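Subject: Re: [jakura-shop] Repainting the big gray bins?

On Thursday a member wrote:

> We have 8 of the large Zasel bins and the coating has started to come
> off the sloped panels inside. The Ornura brush-on stuff says it bonds
> to bare metal with no primer, two coats, done in an afternoon. I'm
> thinking of ordering enough for all of them. It's $141 for the big can.
> Has anyone tried it? Any reason not to?

I haven't tried it, and I'd want to hear from somebody who has before I spent $141 on a can of it. "No primer" is a phrase I've seen on a lot of labels. I painted two shelves with a different product that made the same promise, and by May I was picking flakes out of the hardware drawers.

My bigger question is what you think the paint will do for you. Does the bin work any worse with the panel scuffed? Parts slide down a slope, they hit the same strip over and over, and that strip goes first. New paint would sit in exactly the same spot and get hit by exactly the same parts. The Jugah catalog sells a stick-on liner for this and I'm not convinced by that either. The edges lift and then small washers get in under them.

Ours has the wear you describe, mostly along the lower edge of the pale panel, where it's gone ragged and gray patches show.
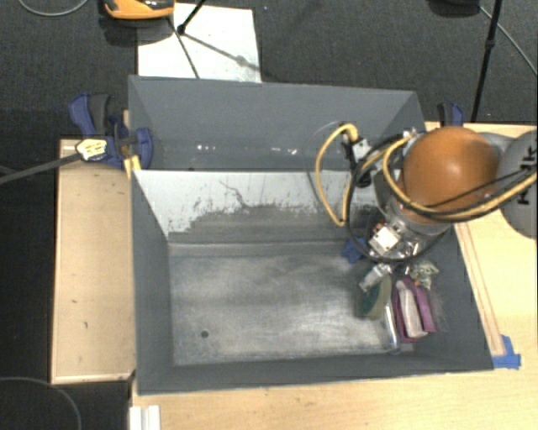
I've left it alone and plan to keep leaving it alone. The flat floor is scuffed too, and I can't say I've lost any sleep over that. If you store anything where paint flecks would be a problem, I see the case for doing something, but then I'd scrape off whatever is loose, wipe the bin out well and stop there.

If you're set on the Ornura, at least buy the small can and do one bin. Put it back in regular use for 10 weeks – real use, with the heavy stuff – and then tell us how the lower edge looks. A test patch on a side wall won't tell you much, as hardly anything touches the side walls.

Also, does the label say what it does on a surface that's half old coating and half bare metal? The product page I found only talks about one or the other.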